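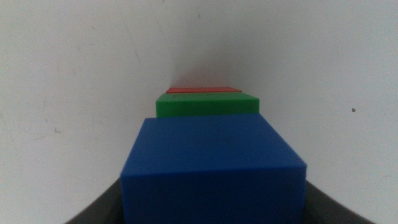
Chapter 4
Order, Position, and Spacing in a Row

Objects placed one behind another form a row. A row has a direction, a first member, and a last member. In the row that opens this chapter the nearest block is blue, the next is green, and the farthest is red. Read from the other end, the order is red, green, blue. Both statements are correct, but neither is complete until the starting end is named.

Position in a row is not the same as size. A block farther from the viewer takes up less of the view, and a nearer block hides part of it. The green block shows only its top and the upper part of its front face; the red block shows as a thin strip. Actual size must be found by measurement. Section 4.2 gives the method.

The top face of the blue block also appears narrower at its far edge than at its near edge. The sides of a rectangular face are parallel, yet they appear to draw together with distance. This effect is called convergence. It is treated in Section 4.3, together with the Kirkmont grid, a ruled sheet used to correct for it.

Terms used in this chapter

Row: a set of objects whose centers lie on one straight line.
Near end: the end of the row closest to the viewer.
Interval: the distance between the facing sides of two neighboring objects.
Overlap: the part of an object hidden by a nearer one.

4.1 Naming the Order

Choose one end of the row and mark it A. Write the color of each object in turn, starting at A. Keep the same starting end for all work in this section, including Table 4.1 and the exercises on page 33.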